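Unit 4 notes. Automation at work, linen and housekeeping

Recap from last time: Plova put folding machines in at the Clatstead laundry. Flat pieces only. Towels and pillowcases went first, beds stayed with people.

Why beds are hard: cloth changes shape every time you touch it. Two holding points, one fold, and the rest goes where it wants.

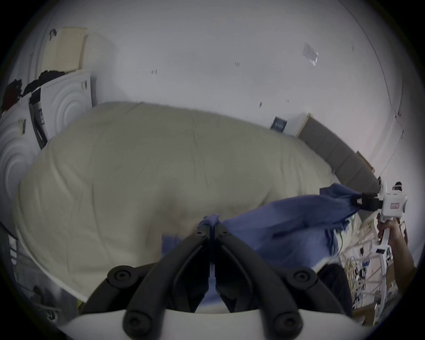

Notes by Irley, course handout, July

Blue sheet held at two points over the comforter, one gripper at the bottom, one on the right. Watch the corner nearest you when we do this in lab.

What changes for staff (Baloch site, 227 rooms):
- less lifting, more checking
- pace gets set by the machine, so breaks move. Biggest complaint by far
- new task, clearing jams. Who gets paid for it?? No line for it in the old job sheet
- training was 3 hours, most wanted more

Keep seperate: hours saved and jobs cut. The readings mix them up.

For next class read the Clatstead case and bring one task from a job you have had. Say which part you would hand over and wich you'd keep.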